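Speaker notes: Wood floors in old public buildings
Hirnville library, main room, Sep 4, 2019

Start when the doors close. Lights stay up for the first part. Handout is on the chairs, so don't read it aloud.

Opening
Say hello, say where the restrooms are. The talk runs 60 minutes with questions at the end, but people can stop me if a word is unclear.

The question I get most is whether an old floor should be sanded. My answer for most floors is no, or not yet. Spend the first part on why, then move to cleaning and finishes.

What sanding takes away
Every sanding removes wood that can't be put back. On tongue-and-groove boards the part you can use is the thickness above the tongue. Once that is gone the edges split and the nails show. Many school and town hall floors have been sanded several times already, and the records seldom say how deep.

Ask for a show of hands: who has a floor they think is original? Wait. Then ask who has looked at it from below. A basement or a heating grate will often give you a clean edge to measure.

The Irkmont courthouse
Tell this one slowly. The upper hall was laid in 1729 and patched in every century after that. The county wanted it all one color. Two contractors bid on sanding, and the third suggested washing a test patch first. The test patch was enough to change the plan. Most of the dark color was old wax with dirt in it. They cleaned the hall by hand through July and kept the patches as they were.

Cost comes up here. Cleaning was cheaper in materials and more expensive in labor. Don't give a total, the county hasn't released it.

Color
Boards from the same tree can differ, and one board can change tone along its length. Sunlight, traffic and old finish all play a part. Orange tones in particular worry people. In many cases it is an aged oil or varnish, and stripping it won't give you pale wood underneath.

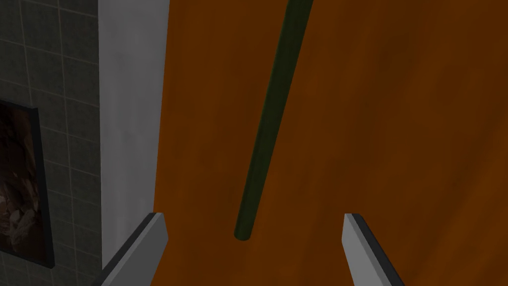 A reader of the newsletter wrote in to say that her hallway had been stripped twice for exactly this reason and came up orange both times, and she wanted to know whether she should try bleach. My reply was to leave it for a year and see if she still minded. Bleach raises the grain and the floor then has to be sanded after all. Pause, people usually write this down.

Cleaning
Order of work: vacuum, dry cloth, damp cloth, stop and look. Only then a cleaner. I use Stulix at half strength, but any mild soap made for wood will do. No steam. No standing water. Change the rinse bucket before you think it needs changing.

Test in a closet or under a radiator. Leave the test patch overnight before deciding anything.

Finishes
Oil is easy to repair in spots. Varnish wears longer and is hard to patch. Wax looks good and needs the most care. If you don't know what is on the floor now, don't put anything over it.

Mention the Åberg pamphlet on hard wax oils, item 947 in the library catalog. It is dated in places but the chart at the back is still good.

If time is short, skip the finishes and go to the handout, second page.

Questions
Likely ones: squeaks, pet stains, gaps in winter. For gaps, remind them that boards move with the seasons and filler falls out. For squeaks, ask what is under the floor before answering.

Leave the spare handouts on the table by the door. Return the microphone to the front desk.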